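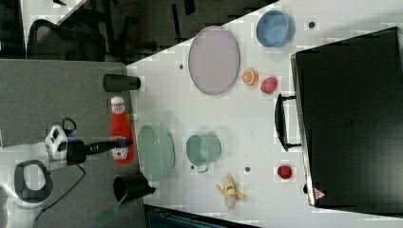
White table with a ketchup bottle and a black cup, both on their sides.

To: Eststead Building Users list
Subject: Re: Shared kitchen and lunch area, changes from August

Dear colleagues,

Thank you to those who replied to the first notice. The message from the Pennington side of the building raised points that apply to all tenants, and the answers are given to the whole list.

> We understand that the lunch area will close during the floor work.
> Could you confirm how long it will be closed, and whether the
> refrigerators will stay on? Several of our staff keep medicine in
> the smaller one. We would also like to know if the 67 lockers by
> the stairs are affected.
>
> Regards,
> Facilities contact, Erkis

The lunch area will be closed for 2 weeks in August. The contractor, Leka, will work from the sink wall toward the windows and will need the full width of the room for most of that time. Both refrigerators will be moved to the second-floor copy room and will remain plugged in. Staff who keep medicine in the smaller unit should label it with a name and extension before the move. Unlabeled food will be thrown out at 4 p.m. on the last working day before the closure.

The 67 lockers are not part of this work. Access to the stairs will stay open at all times, as the fire plan requires.

During the closure, the ground-floor meeting room may be used for lunch between 11:30 a.m. and 2 p.m. It seats up to 40 people. Tenants with larger teams are asked to agree on staggered breaks among themselves — the front desk will keep a sign-up sheet. Please do not bring hot plates or toasters into the meeting room. The wiring there does not allow for them.

Condiments, cups and other shared items should be collected by the tenant who supplied them. Anything left in the cabinets will be boxed and stored in the basement until the room reopens.

The cost to each tenant is unchanged from the first notice, at 80 dollars, and will appear on the next service statement.

Further questions may be sent to this list or left at the front desk.

Octavio Lucero
Building Office, Eststead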